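How to deal with marks on a marble worktop

Marble stains and marble etches, and the two need different treatment. A stain is something that has soaked into the stone and left it darker. An etch is a dull, lighter patch where acid has eaten the polish. Wipe the mark with plain water and let it dry before deciding which you have.

What you need

Bicarbonate of soda
Water
Cling film and masking tape
A plastic scraper
Two soft cloths
100 g of marble polishing powder (etches only)

Removing a stain

1. Wash the area with warm water and a drop of washing-up liquid. Rinse and dry.

2. Mix bicarbonate of soda with a little water until it is as thick as peanut butter.

3. Spread it over the stain and 2 cm past the edge on all sides. Keep it fairly thick.

4. Cover with cling film and tape down the edges. Prick a few holes in the film with a pin.

5. Leave overnight, then take off the film and let the paste dry out fully. In January this took until the next evening in my kitchen.

6. Lift the paste off with the plastic scraper, rinse, and dry with a cloth.

Old oil marks usually need a second go. Etenesh Gudeta, who fitted our worktop, did one by her own hob three times before it went.

Dealing with an etch

Paste will do nothing for an etch. Dampen the patch, sprinkle on a little polishing powder and rub in small circles with a damp cloth for a few minutes. Rinse and look at it from a low angle. Stop as soon as the shine matches. If your marble has a matt finish, don't use polishing powder on it, as you will end up with a shiny spot.

Everyday care

Wipe up wine, lemon juice, vinegar and tomato straight away. Coffee gives you a bit longer but will mark if left. Meat should go on a board, and the stone underneath should be washed afterwards with soapy water. Never use bleach or limescale remover.

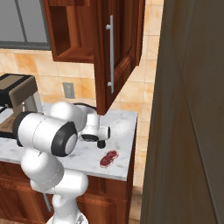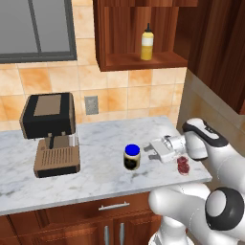

Sealing slows stains down but does not stop etching. To see if yours needs doing, put a few drops of water on the stone and leave them for 20 minutes. If the stone has gone darker underneath, it is time to reseal. Let it dry for a full day first, put the sealer on with a clean cloth, and wipe off what hasn't soaked in before it goes tacky. Follow the times on the tin, as they vary a lot. Keep the worktop clear until the next morning.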